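Why I want my robot to be bad at dishes for a while

I'll say the unpopular thing first: I think people building robots at home should pick the dullest chore in the house and stay with it until they're sick of it. No backflips, no coffee art. Kitchen stuff. And I say this as somebody who spent most of the summer wanting to do anything else.

My build is two arms, a lot of zip ties and a control program I call Teoh (long story, blame Hiu-tung Sin). I've logged 2,405 tries at picking things up, and the grippers have taught me more than any forum thread did. Soft things are the worst! A mug is a mug, but anything with some squish to it changes shape the second you close on it, and then all your nice numbers are wrong.
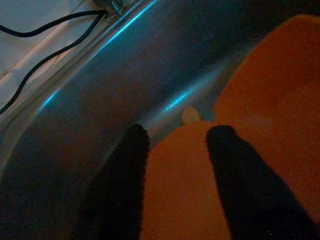
So you tune the grip, and you tune it again, and by then it's past midnight and you're arguing with a gripper. I've come to like that part. A friend keeps telling me to do my testing on foam blocks on a clean bench. I tried it for 18 days and got very good at foam blocks. Then I went back to the kitchen and everything fell apart, because a real sink has walls. The arms have to come down into it from above, both of them, without whacking each other or the rim, and there's hardly any room to turn a wrist once you're in there.

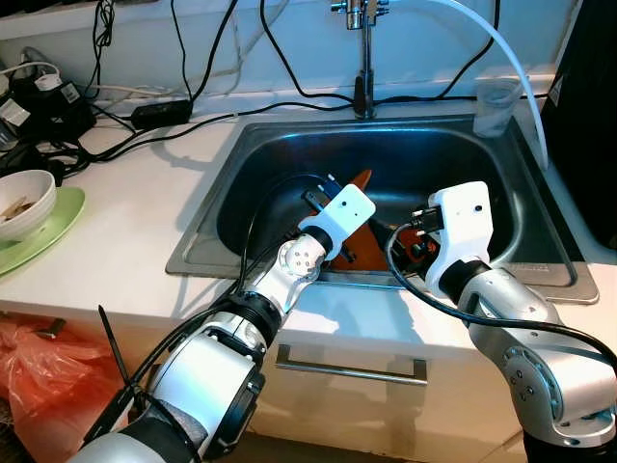

The case against my own hobby

Hok-lam Wan thinks the whole thing is silly, and he has a point. I've put 300 hours into a job I can do by hand during one song. If saving time was the goal, I lost years ago. But people restore old radios and nobody asks them for a payback period. I know where every cable on this thing runs - I routed most of them twice - and when a joint starts sounding funny I can usually tell which one. You don't get that from something that shows up sealed in a carton.

I also think slow is fine. The demo videos have us all believing a home robot should zip around, and every time I've turned the speed up I've regretted it.

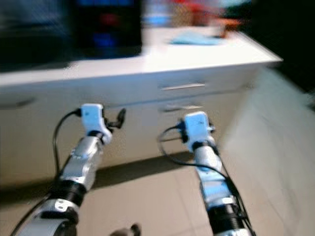
Both arms in front of the cabinet, drawer handles behind them.

Subscribe to the Walberg workshop letter! Two emails a month, unsubscribe any time. By continuing to use this site you accept our cookies. OK / Manage settings

Where I do get grumpy is with folks who clear the whole counter before they test. Leave the bowls out. Leave the chargers and the cords where they live. If your machine only works in a kitchen with nothing in it, you've built it for a kitchen that doesn't exist, at least not at my place.
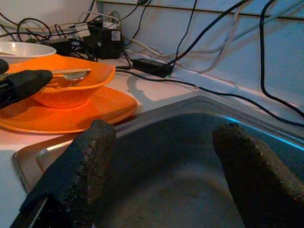
Oi-ling Tang wrote back after reading a draft of this that I'm too hard on the tidy people. She starts with a bare counter and adds one thing back at a time, and she says it's the only way she ever finds out which object is causing the trouble. Fair enough, and I may steal that for the plates. I still wouldn't stay on the bare counter longer than a weekend, and I told her so, and we've agreed to swap logs in September and see whose arms drop less.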